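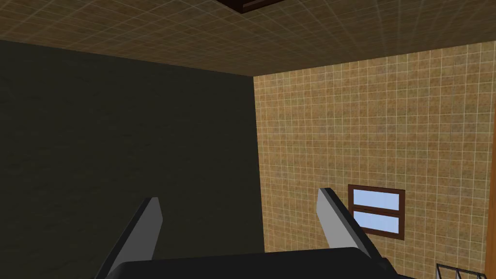
Wrist view in the sim, fingers open, tiled room with the window.

Progress report, Handberg grasp planner
2025-02-04

Hi all, quick version first: the planner is back on schedule, the perception side is a bit behind, and I'd like to move one milestone (see the end).

Most of this period went into the wrist camera view. We used to plan from the overhead view only, and the Traritz simulator now gives us the hand's own view at every planning step, which I'm really happy about! The fingers show up in every image, so I wrote a mask that follows the opening width and cuts them out before the depth step. It works well on plain walls. On tile it still leaves a thin fringe along the blades, and the grid lines confuse the edge finder (the pale gray on beige doesn't help much either). I've tried 2 fixes. The blur was cheap and useless, and the geometry one, where we project the finger model straight from the joint angles, looks good enough that I'm dropping the blur branch this week.

Lighting was the other time sink. Rooms with one wall in deep shade and the next one bright gave us bad plane fits right at the corner, and the planner would then treat the corner as an obstacle and take the long way around. I moved the fit to run per wall and that mostly cleared up. I ran 200 episodes on the Illmont room set afterward and only 4 ended in a planner timeout, all of them in rooms with windows. I think the flat blue panes are being read as open space, but I haven't proved that yet.

Tooling: the replay viewer can now step backward (finally), and logs from the Chiba test machine load without the conversion script. If you have old logs, please keep them until I've checked the time stamps.

Still open: the fringe on tile, the window question, and gripper speed limits, which are hard-coded in five places and need to live in one config file.

The ask: I'd like to push the clutter milestone to June so the mask work gets proper tests first. No change to the budget.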